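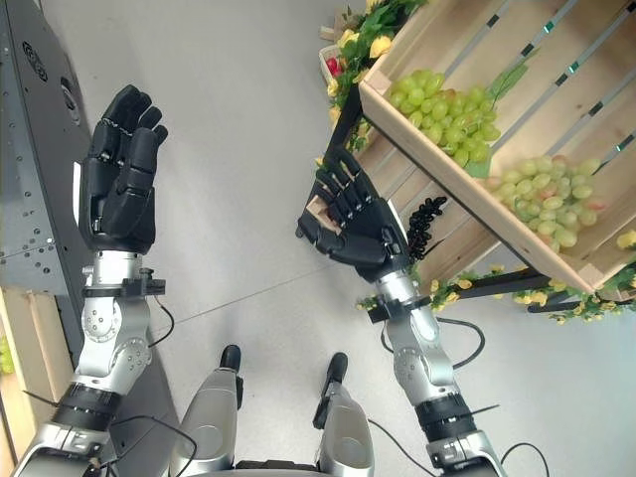 La grafología es la práctica que pretende deducir el carácter, las aptitudes o el estado de ánimo de una persona a partir de su escritura manuscrita. Sus defensores la presentan como una técnica de evaluación psicológica; la mayor parte de la psicología académica la clasifica entre las pseudociencias. No debe confundirse con la pericia caligráfica, que compara escritos para establecer su autoría y no se pronuncia sobre la personalidad de quien los trazó.

Fundamentos alegados
Los manuales grafológicos parten de la idea de que el gesto gráfico es una proyección inconsciente del individuo. A cada rasgo le corresponde un significado: la inclinación hacia la derecha indicaría sociabilidad, los renglones ascendentes optimismo, la presión fuerte energía, las barras altas de la t ambición. La procedencia de estas equivalencias rara vez se documenta. Muchas parecen simples metáforas (quien escribe hacia arriba «está arriba») y otras varían de una escuela a otra, de modo que un mismo margen estrecho puede leerse como avaricia o como sentido práctico según el manual que se consulte.

Escuelas
Suelen distinguirse una corriente analítica, que asigna valor a signos aislados, y otra de orientación global, que juzga la impresión de conjunto. La segunda surgió en parte como respuesta a las críticas a la primera, aunque trasladó el problema sin resolverlo: si el significado de cada signo depende del conjunto, y el conjunto lo interpreta el grafólogo, resulta difícil imaginar un resultado que pudiera refutar el análisis.

Uso en la selección de personal
La aplicación más extendida ha sido laboral. La consultora Gusance ofrecía informes de 3 páginas elaborados a partir de una carta de presentación manuscrita, y su folleto comercial citaba un archivo de 2000 escrituras como garantía de fiabilidad. El folleto no aclaraba cómo se había comprobado el acierto de los diagnósticos, y un archivo, por voluminoso que sea, no equivale a una validación. Otra firma, Graleck, anunciaba un método propio de 12 rasgos cuya puntuación no llegó a publicarse.

Un problema frecuente en los ensayos favorables es que las muestras contienen información biográfica. Una carta de presentación revela formación, edad aproximada, vocabulario y ortografía, datos que cualquier lector aprovecha sin atender a la forma de las letras. Cuando se pide a los participantes copiar un texto idéntico, la ventaja atribuida a los grafólogos tiende a desaparecer.

Validación subjetiva
Muchos clientes declaran reconocerse en su informe. El fenómeno se explica habitualmente por el efecto Forer, la tendencia a aceptar como propias descripciones vagas aplicables a casi cualquiera. Frases como «necesita afecto, aunque a veces se muestra reservado» admiten pocas objeciones.

Grafoterapia
Se llama así a la variante que propone modificar el carácter corrigiendo la letra. El cuaderno Suvarna, de 300 ejercicios, prometía mayor seguridad en uno mismo mediante la repetición de óvalos y bucles. No se conocen ensayos controlados que respalden esa promesa.

Véase también
Efecto Forer
Fisiognomía
Frenología
Pericia caligráfica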